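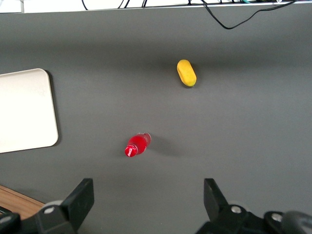

Week 6: Buying and Setting Up a Keyboard

Reading before class: the Zatix owner's manual, or as much of it as a person can stand.

A keyboard in a store is always set to its best sound, at its best volume, on a stand that costs extra. Turn the volume down, pick the plain piano patch, and play one note softly ten times. If the ten notes come out at ten random volumes, either your hand needs work or the keys do. Borrow a better hand and try again.

Terms you will meet on the box

Polyphony: how many notes can sound at once. You have ten fingers, but the pedal keeps old notes ringing, so the number runs out sooner than you'd think.

Voices: the sounds on board. The Zatix in the practice room has 300. We will use 2 of them. The one labeled Bragança Strings is popular with students for reasons I have stopped asking about.

Weighted keys: keys that push back. Unweighted keys let you play faster and learn less.
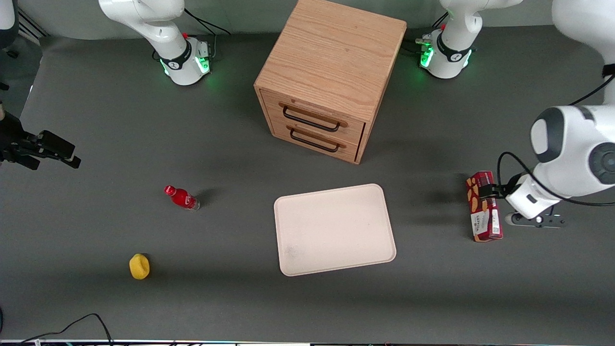
Do I need all 88 keys for this course?
Sixty-one will get you through the first term. After that the left hand starts wanting notes that aren't there.

Touch settings

Most models offer soft, medium and hard. Leave it on medium until the Skenon study is learned at tempo 105, then try hard for a week. Students who switch to soft the night before the Plorkthorpe recital are easy to pick out from the back row. 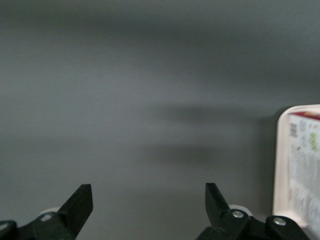 Placement comes next, and it matters more than the brochure admits. The keyboard should sit so your forearms are level, with the music stand at eye height and the speakers clear of the wall. Check the light as well. A plain matte gray surface still picks up soft, blurry shadows, and the same kind of smear lying across a page of sixteenth notes will be blamed for everything you play. Move the lamp until the page is clear, then find a new excuse.

For next time: bring headphones, the Skenon study (hands separate), and your own pedal if the one in the practice room still squeaks in August.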